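Pale wood, kept pale
Tobiloba Ugwu on finishing tables at Prirton

2025-03-08
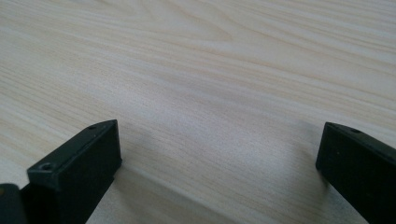 Most of the people who order a table from Prirton ask for the same thing, says Tobiloba Ugwu. They want light wood, they want to see the grain, and they don't want it to shine.

"They come in with a picture of something very blond and matt," he says. "Then they ask if it can be left bare. I say it can, but you will have a ring on it by the end of the first week."

Ugwu has run the finishing side of the workshop for six years. Before that he was at Balogun, fitting shop counters, where everything was sprayed with a hard lacquer and sent out the same afternoon. Tabletops at Prirton take longer. Each is sanded in four passes, the last one by hand and always along the grain.

"If the grain bends, you bend with it," he says. "Where you get those long loops you have to slow down. Go straight across and the scratches show up later, when the sun is low through a window."

Choosing the boards is the part he likes best. Wavy grain is harder to match than straight grain, and he will turn a board round several times before he decides which way it should face. Customers sometimes ask for the darker streaks to be left out. He tries to talk them into keeping a few.

The hardest thing is stopping the colour from changing. Oil turns pale wood yellow, so the workshop uses a finish with a little white in it. Too much and the surface looks chalky. Ugwu tests every batch on an offcut and leaves it on the windowsill until he is satisfied.

Behrouz Shokri, who bought a large table last January for the meeting room at Planlow, paid 1700 pounds for it, plus 53 for delivery. He had been quoted 400 for a laminate one.

"I had to explain that to a few people," Shokri says. "But we eat lunch at it, we work at it, and it still looks the way it did in the workshop. We wipe it with a damp cloth and dry it. I did put felt under the plant pots."

Ugwu approves of the felt. He is less keen on spray polish, which he says builds up and leaves shiny patches where people rest their arms. A mark that won't wipe off can usually be sanded out and the patch finished again, though he would like people to ring him before trying it.

"They start with the rough paper," he says. "Start with the fine one. If it doesn't work, you can still go rougher."

The workshop is taking orders for early summer.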